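January 9, 2024 – Magnetometer bench, Gresotcombe

The Kusuma fluxgate unit was mounted in the coil at 15 degrees and left to settle for 200 minutes before any reading was logged.
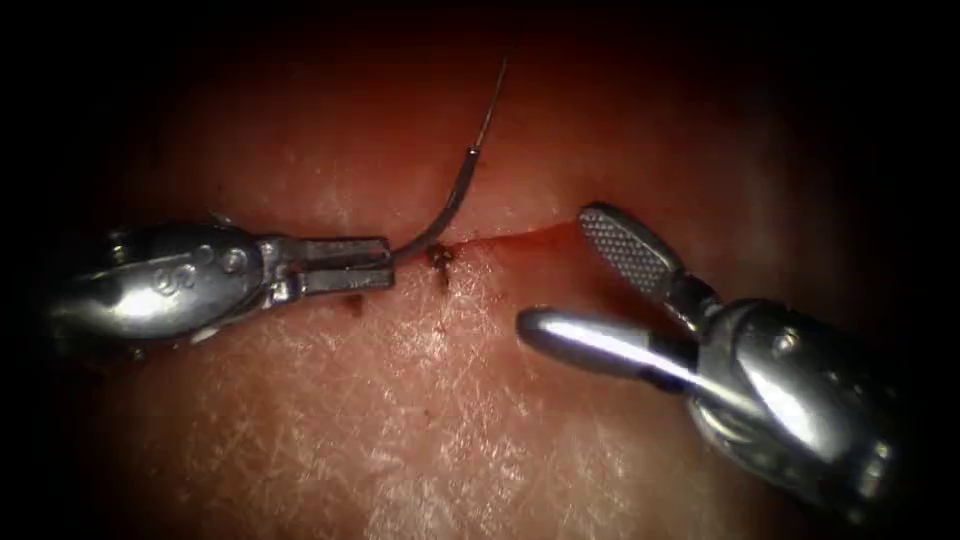 *Two instruments at a thin incision.*

Offset on the Z axis remains within the limit set in May. The X axis does not, and the run was repeated with the boom cable rerouted.
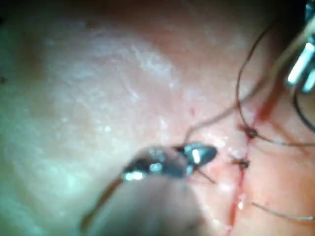

Drift on the X axis persisted after the cable was moved. Plotted top to bottom, the trace bends slightly on its way down, much as the reddened incision line does here, with no step that would suggest a loose connector. The coil supply, installed in 1968, should be checked before the sensor is blamed.

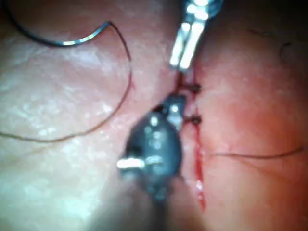
**Maren Oduya-Lisk**
Instrument Scientist, Nendum Payload Group

Second run: 550 samples, stored under Skokanura/bench. Temperature log is missing for the first part – to be recovered from the chamber controller. 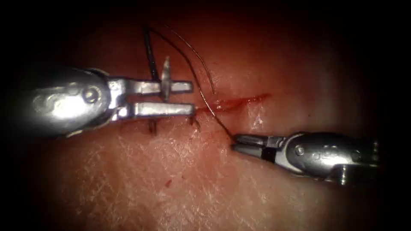

*Left jaws parallel, second instrument entering from lower right.*

Open: supply ripple measurement, X axis repeat with the spare sensor head. The coil is reserved until both are complete.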